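Section 3: Recording a change of chief executive in the Cukis board portal

Use this procedure when a company's chief executive leaves and a successor or interim is named. You need Corporate Secretary access. Directors can view the record but can't edit it.

Before you start, have the signed board resolution ready as a PDF. The file name can't contain spaces.

1. Open Companies and select the company from the list.
2. Choose Officers, then Chief Executive, then End Term.
3. Enter the last day in office. If the change is effective immediately, check Same Day and leave the time field blank.
4. Select a reason: Resigned, Retired, Removed or Other.
5. Attach the resolution and click Save Draft.

Note: Ending a term does not remove the person from the board. If the outgoing chief executive is also a director, complete End Directorship separately.

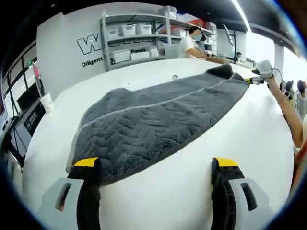

6. Click Add Successor and enter the name as it appears in the resolution.
7. Set the term type. For an interim, enter an end date. The longest interim term the portal accepts is 179 days.
8. Under Signing Authority, move each bank mandate to the new officer.
9. Click Submit for Approval. The chair receives a request and has 14 days to respond.

Caution: Do not submit before the announcement time agreed with your press office. Subsidiary administrators are notified as soon as the chair approves.

If you see error 509, the previous term is still open. Go back to step 2.

Manual maintained by Dinesh Agarwal, Cleststead office. Last revised 26 Jul 2026.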